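Wurkside - Teleoperation working group
Minutes, Fri 18 February

Present: Solange Bergeron (chair), Ebenezer Agbenyega, Noreen Mac an tSaoi
Apologies: Gobnait Carroll

1. Previous minutes
Accepted with one correction: the Lemaire licence renewal falls in March.

2. Demonstration count
Ebenezer reported 1391 remote-controlled episodes on the server, of which 488 have been labelled. Labelling is behind. Noreen to take over the Dulow export script.

3. Tote bag task
Start pose was discussed. Both grippers are to be open at the near side of the table, with the bag upright on the right and its top open. The operator moves neither arm until the recorder has confirmed sync.

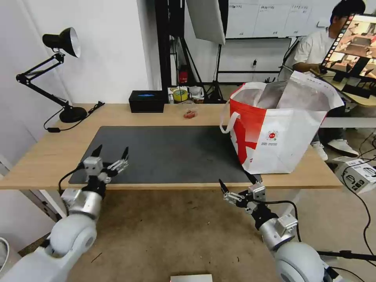
4. Operator practice
Solange asked that new operators complete 7 unrecorded runs before their first logged session. Agreed. Noreen noted that jerky wrist motion near the handle is the most common reason for rejecting an episode - slower approach speeds to be trialled on the left arm first.

5. Hand guiding
Comparison with hand-guided demonstrations deferred until Gobnait is back.

Actions
Noreen: export script; rejection codes.
Ebenezer: revise operator sheet, version 2.
Solange: confirm Lemaire renewal.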